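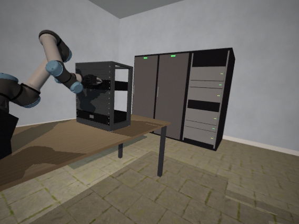 *Scene camera: arm at the open rack, gripper inside at the level of the upper shelf.*

# Trameck Rack Reach

Simulated demonstrations of a single arm working at an open equipment rack on a table. The set was made to train policies that have to bring a two-fingered gripper up to a rack, line it up with a slot or shelf, and go in without touching the posts. It holds 359 episodes, all collected by teleoperation in the Edeo simulator. There is no real-robot data in this release.

Released April 11, 2018. Version 1.1. Replaces 1.0, which had a timestamp bug in the wrist stream (see Changes).

## What is in an episode

An episode starts with the arm in a rest pose and ends when the operator presses the end key or the step limit is reached. The limit is 1000 control steps. Most episodes are much shorter. The few that hit the limit are kept and have `timeout` set to true in the metadata.

Each episode folder contains:

- `scene/` — frames from the fixed scene camera
- `wrist/` — frames from the fisheye camera on the wrist
- `state.csv` — joint positions, joint velocities, gripper opening
- `action.csv` — commanded joint targets and gripper command
- `meta.json` — task variant, room seed, outcome, operator code, timeout flag

Frames and rows share one index. Row 0 of `state.csv` goes with frame 0 of both cameras. Actions are the command sent *after* the frame of the same number was rendered, so if you train on frame-action pairs you don't need to shift anything.

## Cameras

The scene camera is placed once per episode and doesn't move after that. Its position is drawn from a box on the open side of the room, so the arm, table and rack land in different parts of the image from one episode to the next. Parts of the arm and its base are often outside the picture. We didn't filter for this.

The wrist camera is rigidly attached and looks out past the gripper. It uses a fisheye model with a circular image. Pixels outside the circle are black and carry no information. If your loader crops to a square, crop inside the circle or mask the corners, otherwise color normalization will be off.
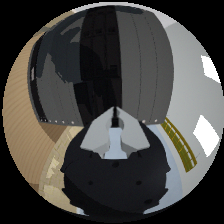 Intrinsics for both cameras are in `calib/`. The fisheye coefficients are the same for every episode. We tried undistorting the wrist frames before training and found no gain, and the undistorted images lose a good part of the side view, so the raw frames are what we ship. A script for undistortion is in `tools/` for anyone who wants it.

## Task variants

There are three variants, given in `meta.json` as `variant`:

| Value | What the operator was asked to do |
|---|---|
| `reach_in` | Enter the rack at shelf height and hold still |
| `side_touch` | Bring a fingertip close to a side panel without contact |
| `edge_align` | Line the gripper up with the left edge of the rack and stop |

`reach_in` is the largest group, with 172 episodes. The other two share the rest unevenly. If you need balanced variants, sample by variant and not by episode.

## Room and objects

Rooms come from 13 seeds. A seed sets the wall shade, the table texture, the light position and the position of the large server cabinet. The rack on the table is the same model throughout, but its yaw and its place on the table are drawn separately for every episode. Do not use the rack pose to tell seeds apart.

The cabinet is background. It is never part of a task, and no episode rewards looking at it or reaching for it. It is there for clutter and because its indicator lights are small bright points that early policies liked to latch onto. The light colors are drawn at random and mean nothing.

Shadows are rendered and can be strong. The shadow of the arm often crosses the table, and at close range the shadow of the gripper falls on the rack itself. We left this on. A policy trained with shadows off did poorly when they were switched back on, mostly by stopping short of the rack.

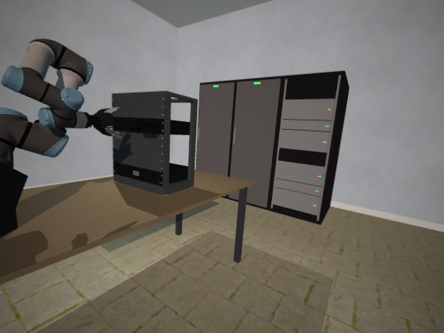 Panel materials vary as well. Some side panels are opaque, some are tinted and see-through, and some are glossy enough to pick up reflections. Depth estimated from the color images tends to be wrong on the glossy ones. Ground-truth depth is not included in this version.

## How it was collected

Operators used a six-axis hand controller at a desk, watching both camera streams on one monitor. They saw the same images that are in the dataset — no extra views, no overlays. They were told to move at a steady pace and to back off and try again after a bad approach, so a fair number of episodes contain a retry. Retries are not marked.

Collection took place in the Traven lab during October and was finished in a second, shorter round. Operator codes are kept in the metadata because the styles differ. Code `B` approaches from higher up than the others and pauses before the last stretch.

Outcome labels (`success`, `fail`, `unclear`) were computed from simulator state and then checked by hand against the wrist frames. `unclear` is used where the gripper grazed a post but finished in the right place. Decide for yourself which side those fall on.

## Splits

Splits are by room seed, listed in `splits/train.txt`, `splits/val.txt` and `splits/test.txt`. No seed appears in more than one file. Please don't reshuffle by episode and report the result as held-out. Rooms from the same seed look very much alike.

## Known problems

- Contact between fingertip and panel is stiff. The arm can jump slightly when it touches.
- In thin-panel cases the gripper can pass a short way into the panel before contact is registered.
- Wrist frames show jagged edges where reflections meet the panel border. This comes from the renderer.
- Gripper opening is logged in meters in `state.csv` and as a 0 to 1 value in `action.csv`. This will be fixed in a later version.

## Loading

```
from trameck import load_episode
ep = load_episode("data/ep_0042", cameras=["scene", "wrist"])
```

The loader needs Python 3.5 or later and NumPy. Frames are read when asked for, not up front.

## Changes

**1.1** — wrist timestamps corrected; outcome labels rechecked; `timeout` flag added.

**1.0** — first internal release to the Nwosu group.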